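Trundard K16 kitchen scale, reviewed 2/23/19

I bought the K16 in December to replace a Willems spring scale that had drifted 20 grams. It is a flat glass unit with a tare key, a unit key and no other controls.

Against a 128 g test weight it read 128 g on nine tries out of ten and 129 g on the other. A full stockpot came to 2,184 g, the same figure my old balance gives. Settling time is under two seconds.

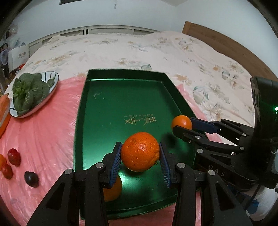

Large orange held over the green tray, smaller one at right.

Tare holds for 16 minutes before the unit shuts off - long enough for bread dough, too short for a slow marmalade. The display is hard to read under a wide bowl. Henk Desmet at Hultala tells me the newer model has a pull-out display, but I have not tried it.

Four stars. One off for the shutoff timer, which cannot be changed.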